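Plurkness: speaker sweeps from a normal living room

README, last touched 6 April 2025

So this is my pile of frequency sweeps, cleaned up enough that I'm okay with other people poking at it. It started when I swapped my old streamer for a Dafis and swore the bass got tighter. Then my buddy Nicanor Vallejo asked if I'd moved the couch the same week (I had), and I figured I'd better start measuring stuff before I opened my mouth on the forum again.

There are 29 sweeps in here. Same pair of Gurimer bookshelf speakers the whole way through, same Juvier integrated amp, same mic. What changes is the position, the toe-in, and whether the grilles are on or off. It's one room with a rug, a big window and a bookcase that's way too full, so please don't treat any of it as gospel about the speakers themselves! 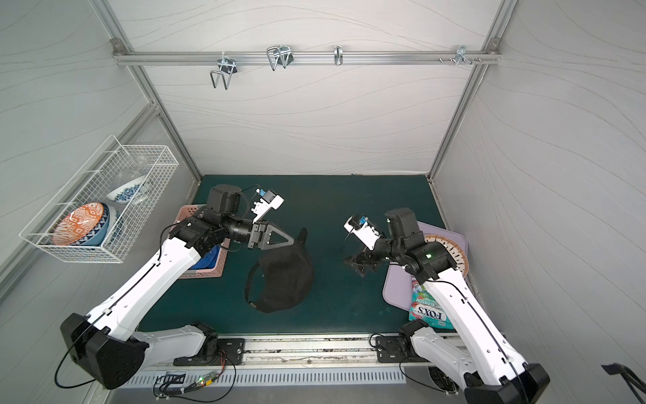
What's in the folders

sweeps/ has the raw WAV recordings, one per measurement, left and right channels done separately.
exports/ has the text exports, unsmoothed. Smooth them however you like, I'm not your dad.
positions.csv says where each speaker was for each sweep. Distances are from the front baffle to the wall behind it, in inches.
notes.txt is me rambling. Some of it was typed at 1 a.m. and it shows.

File names go position, channel, grille, take. So p03_L_on_a.wav is the third position, left speaker, grille on, first take. If you see a b on the end, I messed up the first take or a truck went by, and I kept both.

How I measured

Mic on a boom stand at ear height where my head normally goes, pointed at the ceiling with the matching calibration file loaded. Volume knob stayed put for the whole session (there's a bit of blue tape on it, which is still there and drives my wife nuts). Fridge off, windows shut. I forgot to turn the fridge back on after the March session, so learn from me and put your car keys in there.

Position 7 has 2 bad files, both right channel. There's a buzz down low that turned out to be a picture frame on the wall. I left them in and tagged them in the CSV, and honestly they're kind of fun to look at if you've never seen a rattle in a waterfall plot.

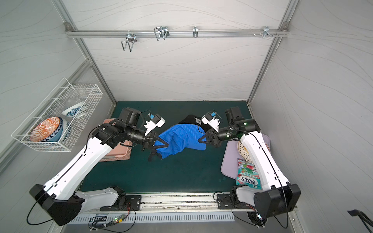

Blue garment, one gripper on each side.

Grilles on vs. grilles off

I recorded 11 of the sweeps with grilles on, and they're the ones people ask me about most. Shaimaa Bennani overlaid them with the bare ones and found a small wobble up in the treble that moves when the toe-in changes. Her guess is the grille's edge and not the cloth, and I think she's right, but I don't have the data to back it up yet. 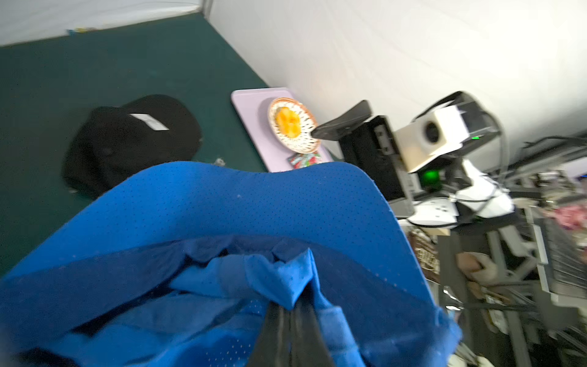

Next on my list is re-covering a spare set of grilles to see how much the cloth matters by itself. The stock cloth is black, fairly tight knit, and I'd like to try something with more air in it. Bright blue mesh like that, with the fine grid of tiny holes all over, is the sort of thing I have in mind, though I'd stretch it flat over the frame instead of letting it bunch and fold the way it does there. Jolene Doolan thinks blue grilles will look ridiculous next to the rug. Noted, Jolene.

Using this stuff

Do what you want with it, just mention Plurkness if you post graphs. If you find a mislabeled channel, tell me which file and I'll fix it. Essam El Sherbiny already caught one, and the corrected version is what you're downloading now.

Still to do: subwoofer sweeps, and a proper drawing of the room with the window in the right place.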